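Keeping Things in Their Place: a Small Study of Cloths, Clips and Work Tables

Project report, February 2023
Helmi Huttunen and Debashish Weerakoon
Supervisor: Merja Vainio

1. How we came to the subject

When we first sat down with Merja to talk over ideas for the spring project, we had something much grander in mind, involving a full redesign of the shared work tables on the Juntunen corridor. She listened very kindly and then asked us what people complained about most. We went away and asked, and the answer came back again and again: small things get lost. Little clear plastic pieces, caps, offcuts and beads roll across a bare white tabletop and vanish, either over the side or simply into the brightness of the surface itself.

So we chose a smaller question, and we have become rather fond of it. Does a plain coloured cloth make a work table easier to use, and if so, how should it be fastened down?

2. What we did

We asked 13 people to sort a tray of small parts, once on a bare table and once on a cloth. Everyone worked for eight minutes each time, and we let them chat while they did it, as that is how people work here anyway. Asger Eskildsen lent us his stopwatch and kept the notes on the first afternoon, for which we are very grateful indeed.

The cloths were ordinary fabric bought by the metre. We tried two colours, a grey and a green, and we tried fastening them in two ways: with tape along the sides, and with clips at the edge of the table. We had hoped to try a weighted hem as well, but neither of us can sew a straight line and the sample was not fit to be used.

3. Colour

Most people preferred the green. They told us it was restful to look at and that pale pieces showed up well on it, and we came to agree with them. The grey was perfectly pleasant (Debashish still prefers it), but in the shade of a shelf it went rather dull, and two of our sorters asked to move nearer the window.

Clear and half-clear pieces were the real test. On the bare white top, people tended to pat about with their fingertips to find them. On the green they mostly looked first and then reached, and that seemed to us a calmer way of working altogether.
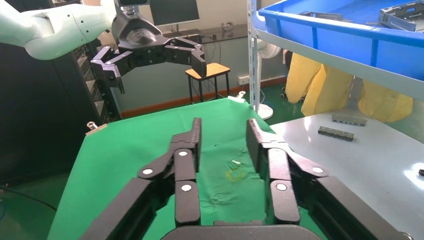

Figure 1. A small, pale greenish translucent piece on the green cloth, with a metal binder clip holding the fabric at the left edge of the table.

The wrinkles in the figure bring us to the part of the project that gave us the most trouble. A cloth that is clipped at one side can still pucker towards the middle, and once there is a fold in it, the very smallest pieces like to settle there. We tried smoothing from the centre outwards before putting on the clips, which helped a good deal, and ironing the cloth beforehand, which helped less than we had hoped because it had been folded up again by the next morning.

4. Tape or clips?

Tape gave us the flattest surface, no question about it. It also left a sticky line along the table and had to be thrown away every time. Clips were quicker, could be used again and again, and let us lift the cloth by its corners and tip everything back into the tray - easily the most popular trick of the whole project! Their weakness is that a sleeve can catch on the handles. Wenjie Xie suggested folding these flat against the fabric where the clip allows it, and we would pass that advice on to anyone.

5. What we would do next

We would very much like to try a heavier fabric, and to clip all the corners from the start. We would also wash the cloths between sessions, as small marks on the fabric are easy to mistake for something that needs picking up. Merja has agreed that the green cloth may stay on the corridor until the end of term, and the spare clips are in the top drawer, in the tin with the blue lid.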